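Will the packing machine take the hand work from our people?

Posted by Evaristo Marras in December

I work in a small company which sells winter goods online. We are 17 people, and most of us do sorting and packing by hand. Now the owner wants to buy a sorting and bagging line from Reken. It has a feeder, a scale and an arm which puts the small goods in the bags. The seller says one line can do the work of three tables.

My part is to write a paper for the owner about what will change for the people. I am not an engineer, so I began with the work itself. Our best seller is the hand warmer in a yellow packet. The packets lie in a loose heap, one over another, some with the face up and some with the back up. The worker spreads them with the palms, brings them together again and feels with the fingers if something is wrong.
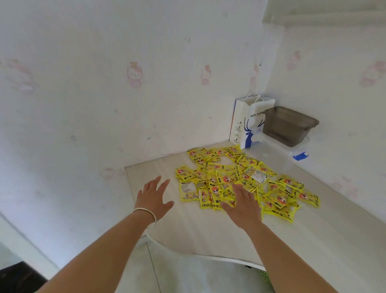 What I want to know

1. Did people lose their job after such a line came, or did they get another job in the same place?
2. Is the new work harder or easier for the body, and also for the head?
3. Who should learn the machine first? The owner thinks the young ones. I am not so sure. Our oldest packer knows by touch when a packet is too light, and I am afraid we will lose this knowledge.

I must also say that the work is not always done at a proper table. When the orders are many, we use any free place, also a corner of the floor. The worker then has to bend forward and reach down with both arms, and after an evening of this the back is hurting. So I don't want to say that the old way is good only because it is old.

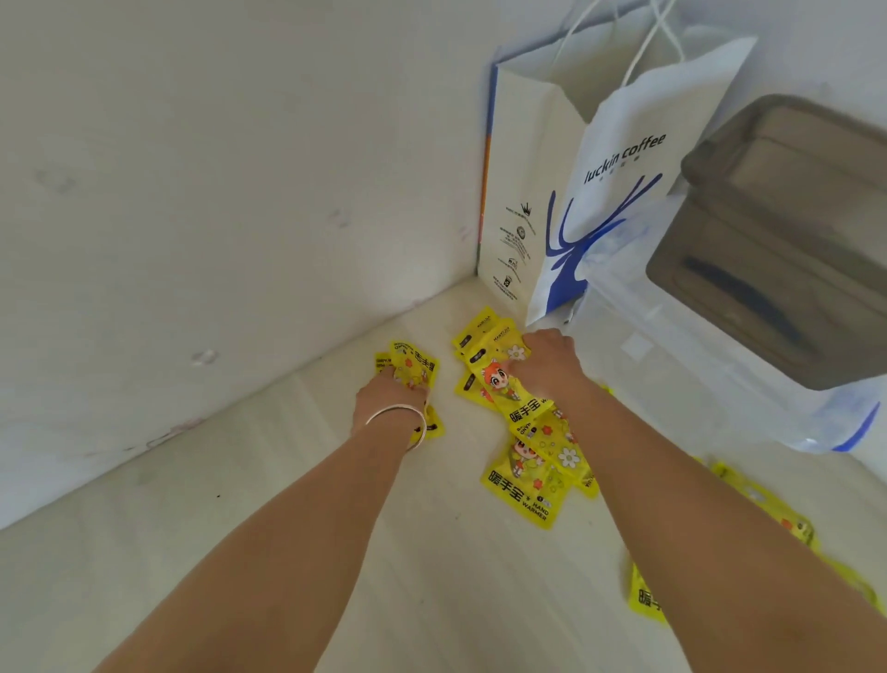
Demetrius Schumacher

We put in a line two years ago, a Lindgren, so not the same as yours, but I think the questions are the same. We had 36 people in packing before. Three left in the first year, all by their own wish, and one of them told me clearly that she did not want to stand next to a machine all day. The others stayed, but the work changed more than the owner had promised.

The body has it easier. Fewer people ask for a free day for the shoulder or the wrist. The head has it harder. Before, you could talk with your neighbor while the hands were working. Now you watch the feeder, and when two flat packets stick together you must stop it, take them apart and start again. In the first month we had 43 stops in one shift. Today it is much better, but it is never zero.

For your third point, please do not send only the young ones. We did that, and they knew all the buttons but not the goods. Later we put one experienced packer and one younger person together at each line, and both learned. Also ask the owner to write down before the purchase what happens with the pay. With us the bonus was paid per bag, and suddenly the machine was making the bags. We argued over this the whole winter.

Gusov

depends on the owner. a good one keeps the people, a bad one was looking for a reason anyway

Jinska

I can only speak for the small orders. Our machine is fine with one kind of goods in a long run, but for mixed orders we still pack by hand, because changing the settings takes longer than the packing. Please ask Reken how long the change takes from one product to another, and let your own packers try it when they visit, not only the seller's man. My colleagues asked better questions than our manager did.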